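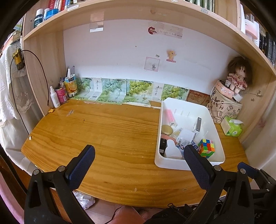

Handheld gripper station at an open day: how to set up the desk task and keep the line moving

Posted in Robotics / Events and Outreach
Nabila Hegazy

Our group has a handheld gripper station at the Clonbridge open day in August. The lab is on the upper floor, the doors open at ten in the morning, and the organizers expect 300 people through the building over the day. Only part of that number will climb the stairs, but last year's station ran out of time and I would like to avoid a repeat.

The plan is a desk-tidying task. The visitor holds the gripper, closes the fingers with the trigger, and moves small items between the desk surface and an open plastic tray. The camera on the gripper records while they work. At a second table we play back one of our own recordings and then run the arm on a short version of the same task, so people can see what the recordings are for.

I have been trying it out on an ordinary study desk with the usual things left on it. The tray has a Rubik's cube, a jar with a gold lid, a white plastic bottle and a crumpled package in it, among other items. The cup of pens, the tissue box and the doll at the back stay where they are. I like having a real desk and would prefer not to reduce it to colored blocks on a mat, which is what we showed at Slaoui and which people walked straight past.

What I need to settle:

How long to give each visitor. Last year we ran group slots of 30 minutes and it was too long for the people at the back of the group, who mostly looked at their phones.

Whether to reset the desk to a fixed layout between visitors or let it drift.

What to do about recording. I don't plan to keep visitor data for training, but the playback works better if they can see their own attempt.

Whether the arm demonstration should follow the visitor's attempt or run on its own timetable.

Equipment is one gripper with a spare set of finger pads, one arm at the second table, a laptop and a monitor. Staffing is me and one student, with a third person over lunch. The gripper has textured pads and handles most of what is in the tray. The jar is the awkward one.

pallet_jack_ed

I ran a station very close to this one at Kescombe for two seasons, so what follows is from that, with the parts that failed left in.

Slot length. Drop group slots entirely. Use a single line and give each visitor one named object and one destination: "take the cube out of the tray and put it in the middle of the desk." One pick, one place. Our median attempt took 23 seconds once the person had hold of the gripper. The handover took longer than the attempt, and that is where you should look for time. Have the student fit the gripper in the next person's hand and explain the trigger while you clear up after the last one. If you do both jobs yourself the rate halves.

Give them one practice squeeze in the air before they reach for anything. Most first failures come from closing too early, with the fingertips still above the object. A smaller group closes correctly and then lifts without checking that both pads are in contact. You can correct the first kind by voice. For the second it is faster to let them drop the object and try again.

Choice of object. The cube is your best first object. The faces are flat and parallel, the edges are easy to see in the camera view, and it doesn't matter if it lands hard. Keep the jar for people who ask for something harder. A round jar has to be gripped across its full diameter, and if your fingers don't open comfortably past that diameter the visitor ends up pinching the rim of the lid and rotating it. Measure it before the day. If the clearance is only a few millimeters, leave it out of the task and let it stand in the tray as clutter. The crumpled package will be picked up by almost anyone, in any orientation, and it looks good on playback. Use it for small children.

Reset. Reset the two or three objects that belong to the task and leave everything else alone. We tried a full reset with tape outlines under every item. It cost us a long pause per visitor and gave us nothing. We also tried no reset, and by noon all the easy objects were on one side of the desk and the tray held only flat things nobody could get a finger under. What worked was a printed photo of the starting layout clipped beside the desk. Check against it every ten visitors or so, and immediately after anyone has been enthusiastic.

The tray. Fix it down. An empty or half-empty plastic tray slides when a finger touches the wall, and visitors chase it across the desk. Removable putty under the corners is enough. Also thin it out. A tray packed edge to edge is a reasonable test for your own people and a poor one for somebody who has held the gripper for ten seconds: there is no room to put the second finger down beside the object. Take out half the contents and you lose nothing visually.

Cables. In your photo there is a white charging cable hanging down at the back right of the desk. Take it away for the day, along with any other thin wire within reach of the gripper. Ours caught one on the third visitor and pulled a lamp over.

The arm. Run it on its own timetable. We began with the arm following each visitor, and every arm fault stopped the line. After lunch we separated them, with the arm starting on the quarter hour, and both parts improved. People who had just used the gripper waited for the next arm run without being asked. Have a recorded video of the arm doing the task on the laptop for the times it refuses to start. Say plainly that it is a recording.

One thing I would not repeat is a leaderboard. It pulled in teenagers and drove off everyone else, and they hit the desk hard enough to loosen a finger mount.

werneck_lurker

Agree with most of the above. I'm at Werneck and we use blocks on a mat. They work fine, you just need a bigger sign. Real desks are a pain because the lighting changes and things get taken. We lost a stapler and a mug.

Also bring wipes for the handle.

Joss K.

Adding to the recording point, which the first reply skipped.

The simplest arrangement is to keep the camera running to the monitor with a short rolling buffer in memory and write nothing to disk. The visitor finishes, the student presses one key, the last attempt plays back, and the next attempt overwrites it. You can then put a sign on the desk saying that nothing is stored, and it will be true. Check that your capture software doesn't save by default. Ours did, into a temp folder, and we found out on Sunday evening while packing up. We deleted the lot and wrote to the site office, but it was an avoidable conversation.

If you do want to keep anything, you need written consent, and from a parent for minors. At a walk-in event that is more paperwork than the recordings are worth. Visitor attempts are also poor training material. Many have long hesitations, the grip changes halfway, and the person turns to talk to somebody with the gripper still pointed at them. That last habit means the camera picks up faces and name badges even though you think of it as a view of a desk. Place the visitor so that the desk is against a wall and the line forms behind them or off to one side.

Check the desk itself for anything readable as well. Handwritten labels, delivery packaging and anything with a barcode or an address can be legible on a large monitor at the far side of the room. I would walk through the playback once at full screen before the doors open and turn over or remove whatever you can read.

On hardware, I disagree slightly with leaving the spare pads in the box. Change them at midday whether they look worn or not. Hand cream and crumbs get onto textured pads faster than you would expect, and the change in grip is gradual enough that you blame the visitors. Keep the hex key on a lanyard. Check the frame screws at the same time.

Height matters more than I had planned for. At a standard desk an adult works with the wrist bent down, which is tolerable for one pick. A child of six can't see into the tray at all. We used a low step with a rail, and the student stood behind it. A stool without a rail was vetoed by the safety officer, and I think correctly.

Nabila Hegazy

Thanks, this settles most of it. Single line, one object each, arm on the quarter hour, rolling buffer with nothing written. I measured the jar and the fingers clear it by 2 mm on each side, so it stays in the tray as clutter. The charging cable is gone and the tray is thinned out and stuck down.

On the step with the rail — was it a bought item or made for the event? Facilities here only have the folding kind.

Joss K.

Bought, from a library supplier. It is sold as a kick-proof step with a handrail. Avoid the folding kind. They shift when a child leans forward, and everyone leans forward.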